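Über uns – Makaso, Werkstatt für Taster und Tastmaterial

Zuletzt aktualisiert: April

Seite drucken | Seite per E-Mail versenden

Makaso stellt Drucktaster und tastbares Kleinmaterial zusammen, prüft es und verleiht es an Förderschulen, Frühförderstellen und ergotherapeutische Praxen. Der Betrieb besteht seit 15 Jahren. Er ist aus dem Materiallager der Schule am Esham hervorgegangen und wurde später als eigenständige Gesellschaft ausgegliedert. Sitz ist Grestmont, im Erdgeschoss des früheren Fernmeldeamts. Dort befinden sich Lager, Prüfplatz, Reinigung und Versand.

Arbeitsgebiet

Der Bestand umfasst derzeit 1.512 Einzelteile. Den größten Anteil haben runde Drucktaster mit großer Betätigungsfläche. Sie werden im Unterricht und in der Therapie dort eingesetzt, wo kleine Bedienelemente nicht sicher getroffen werden. Der zweite Bereich ist das Tastmaterial: Seilstücke, Keile, Kugeln, Figuren, Bürsten, Stoffproben. Beide Bereiche werden gemeinsam gelagert und in der Regel auch gemeinsam ausgegeben, im Betrieb als »Satz« bezeichnet.

Ein Satz wird auf einem Tablett zusammengestellt. Das Tablett dient zugleich als Arbeitsfläche am Einsatzort. Verlangt werden ein umlaufender erhöhter Rand, gerundete Kanten und ein strukturierter Boden. Der Rand begrenzt den Greifraum und verhindert, dass Teile vom Tisch rollen. Die Bodenstruktur erhöht die Reibung unter den Tasterfüßen. Glatte Tabletts wurden aus dem Bestand genommen.

Bei der Farbwahl gilt eine einfache Vorgabe. Kappe und Untergrund müssen sich deutlich unterscheiden, die Kappen eines Satzes auch untereinander. Auf rotem Grund werden deshalb keine roten oder orangefarbenen Kappen verwendet. Bewährt haben sich helle, pastellige Töne auf schwarzem Sockel; der dunkle Ring zeichnet die Kontur des Tasters nach und erleichtert das Auffinden bei eingeschränktem Sehvermögen.

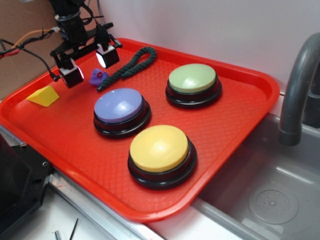

Die Anordnung auf dem Tablett ist nicht festgelegt. Für die Erstausgabe wird ein Aufbau mit 3 Tastern im Dreieck empfohlen, wobei zwischen den Kappen mindestens eine Handbreite frei bleiben soll. Das Kleinmaterial liegt an einer Seite und lässt den Bereich zwischen den Tastern frei. Einrichtungen, die mit Nutzern mit einseitiger Einschränkung arbeiten, verlegen es auf die besser erreichbare Seite. Das Beiblatt zum Satz enthält dazu zwei Varianten.

Kleinmaterial

Für das Kleinmaterial gelten drei Auswahlkriterien: Form, Oberfläche und Greifart. Ein Keil bietet ebene Flächen und klare Kanten. Eine Gummiente wird im Pinzetten- oder im Faustgriff gefasst und hat keine scharfen Übergänge. Ein gedrehtes Seil liefert eine durchgehende Rippung, die sich mit den Fingerkuppen verfolgen lässt, und kann gelegt, gezogen oder zur Schlaufe geführt werden. Teile, die vollständig in den Mund passen, gehen nur an Einrichtungen mit durchgehender Aufsicht. Die Leihpapiere führen sie gesondert auf.

Elektronische Funktionen werden mit dem Material nicht verkauft. Sprachausgabe, Schaltadapter und Netzteile stellt die jeweilige Einrichtung oder deren Hilfsmittelversorger. Makaso ist für den mechanischen Zustand, die Vollständigkeit und die Hygiene zuständig.

Prüfung und Reinigung

Jede Rücksendung durchläuft denselben Weg. Am Eingang wird der Inhalt mit der Packliste abgeglichen. Danach gehen Tabletts und unempfindliche Kleinteile an das Spülbecken, Taster werden ausschließlich mit einem feuchten Tuch abgewischt. Seile kommen in den Wäschebeutel und werden liegend getrocknet, hängend verzieht sich der Schlag. Anschließend folgt die Sichtprüfung auf Risse, lose Ringe und Abrieb an den Kappen. Die Tastmechanik wird an mehreren Punkten der Kappe belastet, auch am Rand, da die Betätigung im Alltag selten mittig erfolgt.

Das Prüfverfahren trägt die interne Bezeichnung Bunnag, nach dem ersten Projekt, in dem es angewendet wurde. Es umfasst 22 Prüfpunkte. Teile, die einen davon nicht erfüllen, werden instand gesetzt oder ausgesondert. Eine Ausgabe mit Auflagen gibt es nicht. Das Prüfblatt liegt jedem Satz bei und ist mit der Rücksendung wieder einzureichen, auch wenn keine Mängel festgestellt wurden.

Ausleihe

Die Leihfrist beträgt rund 15 Wochen und kann einmal verlängert werden. Sätze werden in stapelbaren Mehrwegkisten versandt, Taster jeweils einzeln eingeschlagen. Abholung in Grestmont ist nach Anmeldung möglich, der Zugang erfolgt über den Hof. Ersatzteile, insbesondere Kappen und Sockelringe, sind auch ohne Ausleihe erhältlich, solange der Bestand reicht.

Für Einrichtungen im Einzugsgebiet der Schule am Esham besteht ein Rahmenvertrag mit vereinfachter Bestellung. Andere Einrichtungen erhalten ein schriftliches Angebot. Bei der Anfrage sind anzugeben: Art der Einrichtung, gewünschte Tasterzahl, Farbvorgaben, vorhandene Tischfläche sowie bekannte Materialunverträglichkeiten (Latex, Wolle, Duftstoffe). Anfragen ohne Angabe der Tischfläche werden zurückgestellt, bis das Maß vorliegt.

Seite drucken | Seite per E-Mail versenden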